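Gonçalo Correia wrote:
> Are we still doing the kitchen task for the July meet? And does
> the new club need anything from us?

Yes to the kitchen task! Team Nindach had both arms going last night and I'm so pleased with them.

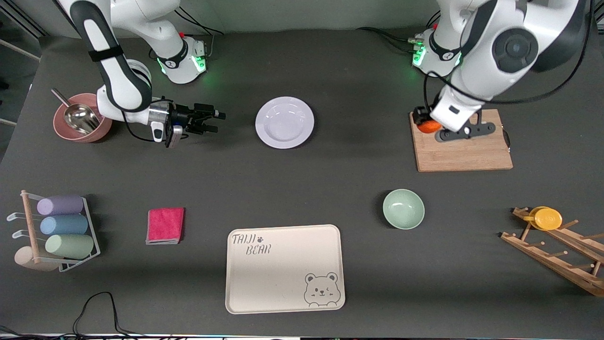 Scoring is still 40 points for the sort and 23 for clearing up, so please read the sheet before you write any code. I'd start with the left arm and the cutting board, then try the plate, and leave the cups on the rack until your grips are solid (sideways cups are hard, and so much fun!).

New members, come to Florkard, room 478.

Sem Goossens

Last updated: Friday, January 8, 2021
Contact the list owner | Back to top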